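Ledomberg open afternoon: sorting, trays and a lot of talk about order

I went along to the October open afternoon at Ledomberg because the leaflet promised that an hour there would change how I kept my kitchen. It cost me 55 minutes on the bus each way, so I was hoping for at least a better drawer.
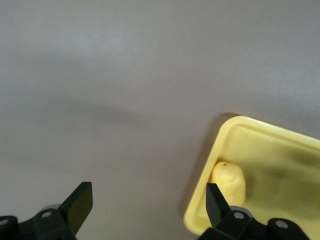 Oanh Mạch told me over the tea urn that she had been twice before and still kept her onions in a carrier bag on the back of the door. A tray is only as good as the person who puts things back in it, she said, and she had four of them at home under the sink with nothing in them. I wrote that down, and it was the most useful thing I heard before three o'clock.

The tour began in a corridor with a lot of laminated signs. Our guide, Anselmo Seixas, explained the Ledomberg method, which seems to come down to this: each thing that comes into a kitchen gets a shallow tray, and the tray gets a place on a plain worktop. You don't stack and you don't use lids. You look at what you have, and then you buy less. He said households who stick to it save 315 pounds a year. I asked which households, and over how many years, and was told it was in the handbook. The handbook was on sale at the desk.

The demonstration room itself I liked more than I expected. Grey tabletop, nothing fussy, and a pale yellow plastic tray with rounded corners and enough of a rim to stop things rolling off. One small lumpy yellow thing sat in it. I took it for a potato, and Natalia Barrera, standing next to me, was just as sure it was dough. It had a little dark brown spot near the top. We never settled it, and I do think that if you're going to teach people to see what food they have at a glance, the food ought to be easier to name.

Anselmo's point was that a shallow tray hides nothing. Fair enough. My own vegetable box is deep and dark, and what lives at the bottom of it is my business. But a shallow tray also takes up a great deal of worktop, and mine is the width of a bread board. When I raised this he said that people always find room. Natalia said she had a galley kitchen and two teenagers, and where exactly would she find it? He moved us on to the shelving.

The shelving was by Dadow and it was shelving.

After that came the talk, given by Conceição Morais in the upstairs hall. She has sorted 621 kitchens, according to the programme. She was funny about spice jars and quite sharp about people who decant pasta for show, and I would have listened to her for longer. She also said, without any fuss, that most of those kitchens slid back within months. That part isn't in the leaflet. I'd have put it on the front.

Things to know if you are thinking of going. Entry is free but the workshop is not, and you only find that out at the second door. The tea is good. The loos are down a flight of steps. The trays in the shop come in the one depth, and the assistant couldn't tell me whether they go in the dishwasher. Ask about that before you buy a set.

I came away with one tray. It's next to the kettle at the moment with three onions and the post in it.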